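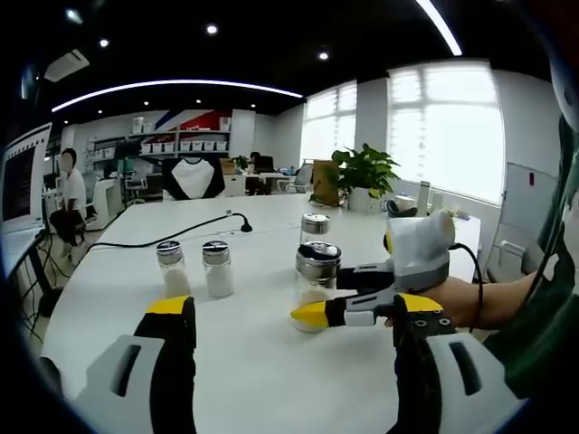 # Good habits for two-handed recording with hand-held grippers

These are the house rules we settled on at Vestari, and I've tried to write them the way I'd explain them to you over a cup of tea, so do bear with me if I wander a bit.

## Before you start

1. Read the task card all the way through, even if you did the same one yesterday (wordings change more often than you'd think!).
2. Open and close each gripper 10 times, slowly. If a finger sticks or the tips don't meet squarely, put it aside and tell Lorraine Cropper.
3. Wipe the tips with a dry cloth. Salt and sugar get everywhere, and a gritty tip slides on glass.
4. Trace each cable with your hand from one end to the other, and leave enough slack for a full reach across the table.

## While you're working

Take hold of jars by the body, below the lid, and close gently until the jar stops turning. Lift it a little, wait a breath, then carry on. If two jars stand close together, move the front one first.

Drops happen to all of us, so please don't rush to hide one. Keep recording, set the thing upright with the gripper if it's safe, and mark the take as a drop. Broken glass is different: stop, put both grippers down and fetch the dustpan.

## Afterwards

Write up the take straight away. Mandla Motaung's log for February runs to 742 lines, and the 54 without a note were a real headache to sort out. A few words will do, such as "lid slipped, second try fine".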